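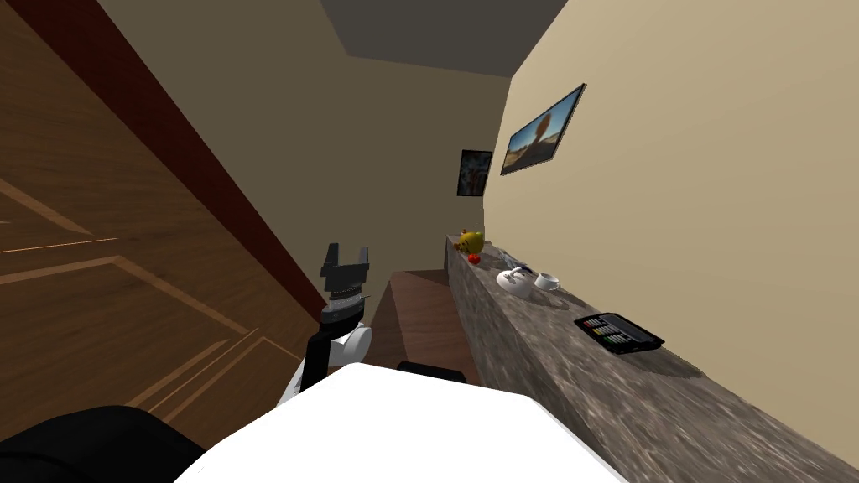 Home | Projects | Meetings | Contact

Gilley Greenway Group – December meeting minutes

I took the notes again, so blame me for the spelling! We got going at 6:40 pm and approved last month's minutes with one fix (the footpath is on Timmermans Street, the old version said Avenue).

Drainage. Doltolix sent over the revised grading plan for the Fomon lot. I liked it, and most of the room did too, but we want the rain garden moved uphill, away from the bus stop. Motion passed. I'll write to them this week.
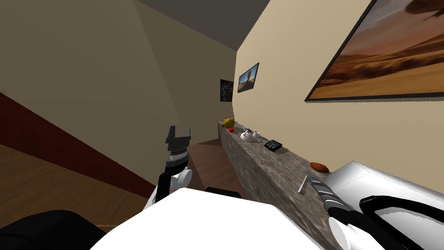 Budget. We have $3,847 left in the planting fund. The nursery quote for 100 native shrubs came in at $2,000 – delivery included, hooray – and we voted to take it. Benches wait until spring.

Survey. We got 273 replies, way more than I expected. Shade and a drinking fountain were the big asks. The dog run got people pretty worked up on both sides, so it goes on the next agenda by itself.

Still open: who holds the gate key, and whether the city will mow the back strip.

Wrapped up at 8:15 pm.

Filed under: Parks & Open Space, Minutes
4 comments | 11 shares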